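Climley loses its Saturday-style swap shop, gains a bigger one

Good news for anybody in Climley with a garage full of stuff they keep meaning to deal with. The swap shop is moving! It's leaving the little unit on Hamosside and setting up in the old carpet store at Flimside, and it'll be open again in September if the painting gets done in time.

I've been going to the Hamosside place since it opened, so I'm a bit biased. It was tiny. Three people made it a crowd, and if one of them had a stroller you had to back out onto the sidewalk and wait your turn. I once stood out there in the rain holding a bread machine while a very polite argument about a floor lamp went on inside (I ended up going home with the floor lamp, long story). So yes, more room is welcome.

How it works hasn't changed much. You bring in things that are clean and in one piece, you get a stamp on your card for each, and you spend the stamps on whatever you like from the shelves. Kitchen things, toys, books and small tools go fastest. What has changed is the limit on large items, which goes up to 2 per visit now that there's somewhere to put them. Chairs are in. Mattresses are still out, and so are car seats, so please don't leave them by the door overnight like somebody did last spring.

The part I'm most excited about is the odds and ends section. At the old place it was a row of shoeboxes under the counter and you had to crouch to get at them. At Flimside it gets a whole wall of bins, open at the top, so you can just lean in and dig.
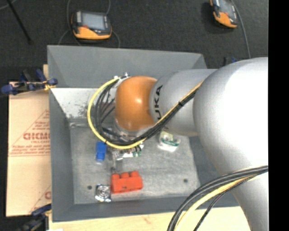 I asked whether the bins would be sorted and got a shrug and a "we'll try." Fine by me, I like the digging! Half my drawer handles came out of those shoeboxes, and so did the missing foot for my blender, which I'd been propping up on a folded dish towel for longer than I'd like to say.

There's also going to be a mending table in the evenings, starting at 7. Bring your own thread if you're fussy about color. They're hoping to add lamps and toasters to the mending later on, but that needs someone who can check the wiring, and so far no one has signed up.

Getting there is a little harder than before, I'll admit. The Trevor bus stops right across the street, which is great if you're on that side of town, but from the Hamosside end it's a walk, and the last stretch is uphill. Parking is at the back. The entrance to the lot looks like somebody's driveway, so go slow and look for the green gate.

Membership is staying at 3 dollars a year, and old cards will still be good, stamps and all. They had 70 people on the list at the last count, and the new place can handle plenty more. If you want to help with the move, they need boxes, strong tape and anyone with a van. Drop by Hamosside any afternoon before the end of the month and ask at the counter. I'll be the one wrapping mugs in newspaper and trying very hard not to take any of them home.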